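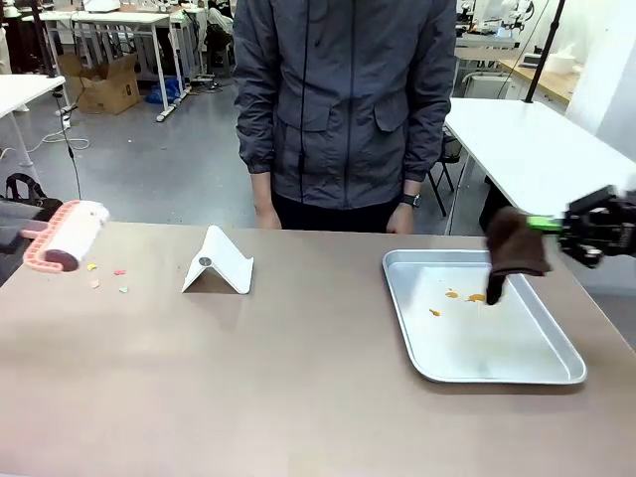

A reader wrote in after our March roundup to say that the Gruvbridge dishwasher detergent was the only one that left her sheet pans clean, and that we had been wrong to leave it out. Two more messages the same week said much the same thing. One of them added that the powder was better than the tablets and cost less per load. So I bought both kinds and used them for six weeks in place of the Lehner tablets I normally keep under the sink.

Gruvbridge Powder and Gruvbridge Tablets
Reviewed Tuesday, September 10, 2024

What you get

The powder comes in a cardboard carton with a metal pour spout on one corner. The tablets come in a resealable bag, 106 to the bag, each one wrapped in a film that dissolves in the wash. There is no scoop with the powder. You fill the detergent cup in the dishwasher door to the line and close it. The carton says to use half that amount if you have soft water, and the print is small enough that I missed it the first week.

Both versions are unscented. The powder has a faint chalky smell when you pour it. I did not notice any smell on the dishes.

How I used it

We are a household of four and run the dishwasher once a day, sometimes twice on weekends. The machine is a nine-year-old Flovmont with a plastic tub and a filter you have to twist out and rinse by hand. Our water is hard. I kept the rinse aid filled the whole time and did not change brands.

I ran the powder for three weeks, then the tablets for three weeks. I scraped plates but did not rinse them. Most loads went on the normal cycle, which on my machine heats to 145 degrees. I used the heavy cycle for pans on Sundays.

Everyday dishes

Plates, bowls and flatware came out clean with both. Oatmeal is the thing that usually beats my dishwasher, and the powder got it off completely on all but two mornings. The tablets left a ring in the bowls more often, mainly in the ones on the upper rack toward the back.

Glasses were fine with the powder once I cut the amount back a little. At the full line I got a light film on the tall ones, which wiped off with a towel. The tablets never left a film.

Coffee mugs with old stains got lighter over the six weeks but are still stained.

Pans and greasy items

The reader was mostly right about this. Tomato sauce and cheese that had been left overnight came off stainless pans with the powder on the heavy cycle. The tablets did almost as well. Neither one will take off the brown, baked-on oil that builds up in the corners of an old pan. I still use a scouring pad for that, and I would not expect any detergent to do it in one wash.

Plastic containers that had held chili kept an orange tint with both products. The greasy feel was gone. My usual Lehner tablets do the same.

Check the label before you put aluminum in. The Gruvbridge carton warns against it, and a dull gray finish from strong detergent does not wash back out. I kept our one aluminum pan out of the machine.

Things I didn't like

The spout on the powder carton bends easily and stopped closing flat in the second week. After that the powder near the opening clumped, and I had to break it up with a knife. I moved the rest into a jar with a lid and had no more trouble. A plastic tub would be a better package.

One tablet failed to dissolve fully on the quick wash and left a lump in the cup. That cycle is 21 minutes on my machine and the instructions say to use something longer, so I am not holding it against them.

The bag for the tablets seals well. It also opens quietly and without much effort, so keep it somewhere a small child can't get to.

Compared with the others

Next to Lehner, the powder is better on dried food and slightly worse on glasses. Next to the Mernetti gel I tried in the spring, it is better at everything except convenience. The gel is easy to squirt into the cup, but it left grit in the bottoms of mugs and I did not finish the bottle.

Should you buy it

If you have hard water and cook a lot of messy food, get the powder and store it in a jar. If you mostly wash glasses and lightly used plates, the tablets are simpler and you won't need to adjust the amount. I have bought a second carton of the powder. The remaining tablets are going to my sister, who has soft water, and I will update this review if she gets different results.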